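Support > Hand-held capture > Gripper width and sync

Posted in January by Simin Heydari, Rana Data Support

Ticket summary: Left-hand width signal drops to zero while the trigger is released. Customer site Bustolmont, two-gripper kit, sorting task on a round table. Recorder is Cukon, training loader is Zaller. Priority changed from low to normal after the second report.

Reported problem

Customer recorded 1,901 demonstrations of the sorting task with the two-gripper kit. The Zaller loader accepted 1,865 and rejected the rest with "width out of range, left." The operator says both grippers felt normal in the hand and the preview showed nothing odd. Customer asked whether the rejected recordings can be repaired or have to be done over.

Checks done before escalation (customer side)

Restarted Cukon. No change.
Swapped the left and right USB cables at the hub. The error stayed with the left gripper, so the cable and the port were ruled out.
Reran the width calibration on both grippers, fully closed and fully open. Both passed.
Recorded a short session with only the right gripper. No rejects.

First response

Calibration passing is expected with this fault. The calibration routine reads the two end stops only, and the dropouts occur partway through travel or after the fingers have been left open for a while. I asked for the raw log of one rejected recording, number 337, and a still from the right gripper camera with both tools over the table. I also asked that the objects be left as they were. Moving them changes which markers and edges the tracker uses, and I wanted to exclude tracking loss first.

The customer sent both on Sunday.

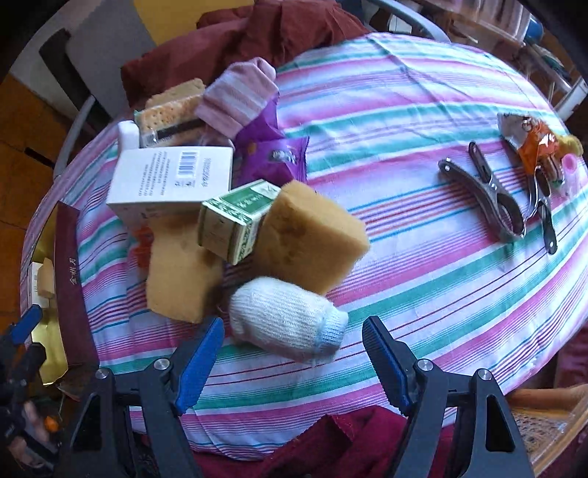

Right gripper camera, fingers open at the knitted mitten. Left gripper partly in view at lower left, hand on the handle.

Findings from the still

The view reaches out to the shelves. Both finger pads on the near gripper are in view and the opening between them is clear, so the width estimate from the image should be usable on this side. The striped tablecloth gives the tracker plenty of edges. I see no reason to suspect the camera pose. Tracking loss ruled out for this recording, and the pose track in the log agrees.

One side note. The metal clamps on the right side of the table are reflective and have given us short pose jumps at other sites when they filled a large part of the view. They do not explain a width reading of zero. Keep them in the task if the robot will have to handle them.

Findings from the log

Recording 337, left channel. Width follows the trigger normally through the first grasp. On release it rises to the open value, holds, then falls to zero in a single sample. It stays at zero for 30 samples and returns to the open value, also in a single sample. The fingers cannot close and open again that fast, so this is a signal dropout and not motion. Timestamps are continuous, which clears the recorder.

The pattern repeats later in the same recording, each time with the trigger released. That points to the encoder plug inside the left handle. With the trigger out, the lead is at its longest run and pulls on the plug if it was routed on the wrong side of the post.

Instructions sent

1. Power off the kit and unplug the left gripper.
2. Remove the handle cover. Do not loosen the finger brackets - if they move, the calibration has to be redone.
3. Check that the encoder lead passes behind the post. If it runs in front, reroute it.
4. Seat the plug until it clicks and close the cover.
5. In Cukon, open the live width plot. Release the trigger and hold it released while turning the wrist both ways. The line should stay flat.
6. Record one short demonstration and load it in Zaller before starting a full session.

Customer reply

Lead was in front of the post. Rerouted. Live plot stays flat with the wrist turned. Test recording accepted by the loader.

Repair of the existing recordings

Possible for most. Use the gap fill option in the Zaller loader with the left channel selected and "hold last value" as the method. Only use it where the width was at the open value on both sides of the gap. If a gap overlaps a grasp or a handover between the two grippers, discard the recording. A filled value there would teach the robot to let go, or to keep hold, at the wrong moment. Do not raise the loader's range limit to force them through.

Status: waiting on customer to confirm the gap fill results. Lead routing check forwarded to the Rana assembly bench.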